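Equipment Planning for Small Automation Cells
Handout 3: From the task to the purchase list
Janovden Technical College, version of April 26, 2019

Before this session you have read the chapter about payback time. Today we leave the formulas for a while and we look at what must be bought. The packing of a cord and a leaflet into a mailer box will be our task through the whole handout, and the budget exercise at the end uses it also.

3.1 Begin with the work, then the catalogue

Students often open the catalogue first and choose an arm by its reach. I ask you to write the task on one page before you look at any price. Which parts are handled? Which of them are stiff and which are soft? Where does the box stand, and who brings the next one?
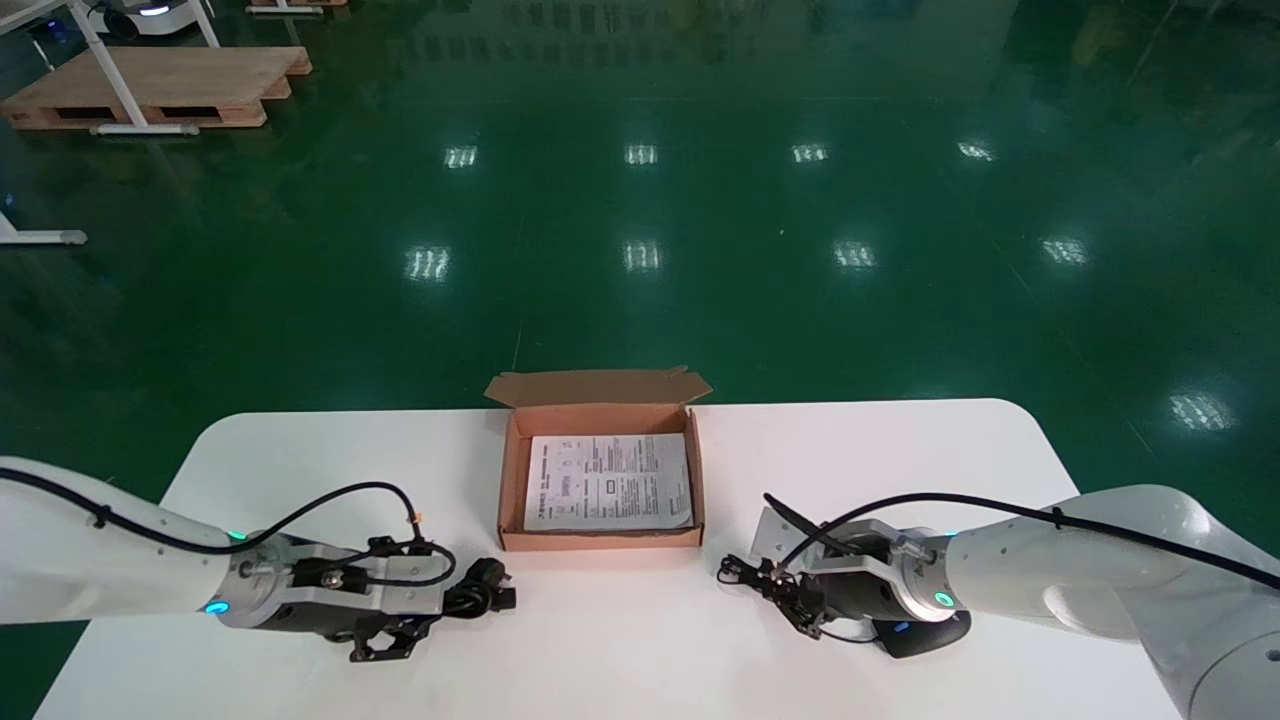

Fig. 1. Two-arm cell with the open box between the grippers, leaflet already flat inside.

A soft part costs more than it seems. A cord bends, it springs back, its plug is heavier than the rest. In the plan you should therefore reserve money for trials of the fingers, and not only for the fingers themselves. In the Gorau case from last December the buyer ordered one set of fingertips and had to stop the work when the pads were worn.

3.2 What belongs to one cell

Write these lines in your table, each with its own price and delivery time:

Arms and controller
Grippers, one for each arm
Spare fingertips, two sets for each gripper
Cameras, with mounts and cables
Cable clips and protective sleeves
Table
Power supply and network
Training of the staff

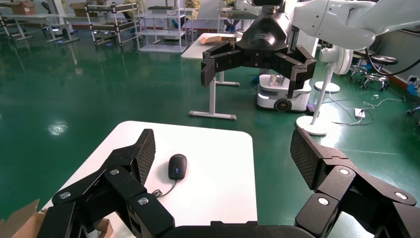
The lines for cables and clips look small, and in many offers they are missing completely. Ask for them in writing. A supplier who says "included" should also say which length is included, and whether a replacement can be ordered alone — without the whole camera module.

Floor space is a separate question. Measure the place with the arms stretched out, and add the path for the person who brings the boxes. If your firm pays internal rent for the hall, this cost goes into the yearly part of the budget, not into the investment.

3.3 One arm or two?

For our task you will compare both variants. With one arm you need a fixture which holds the box, and the fixture must be changed when the box size changes. With two arms you pay more at the beginning, but the second arm can steady the box or prepare the next part.

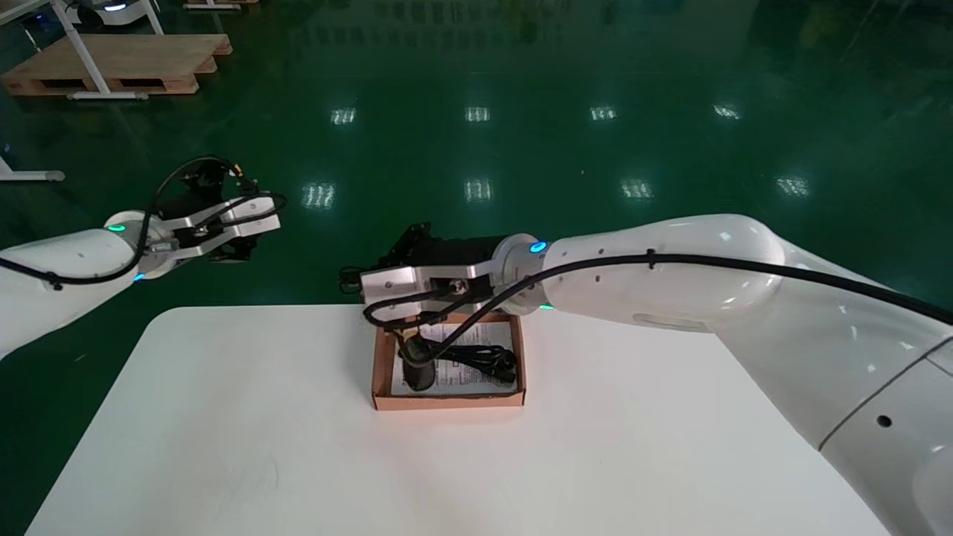
Please do not decide this by feeling. Make the comparison over four years, with the same number of boxes per shift in both columns. The Shirazi offer gives the price for one arm and for two arms; the Lukard offer gives only the price for two, so you must ask for the other or estimate it and mark it clearly as an estimate.

3.4 Checking the gripper before you order

Send the real parts to the supplier, in the state in which they arrive to you. A cord which is tied in a bundle behaves differently from an open one, and the width at the tie is the number the supplier needs. Compare it with the opening of the gripper, and leave a margin on both sides. 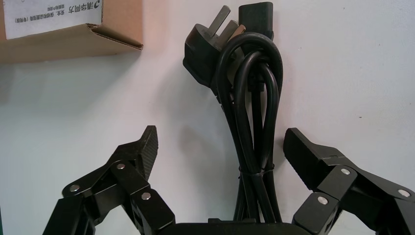 Fig. 2. Tied cord between the open fingers, from the wrist camera.

Exercise

Work in groups of three or four. Prepare the table from 3.2 for both variants, with the investment and the yearly costs in separate columns. Add half a page about the risks of delivery. Bring it printed on paper to the next session, together with the questions you would send to Shirazi and Lukard.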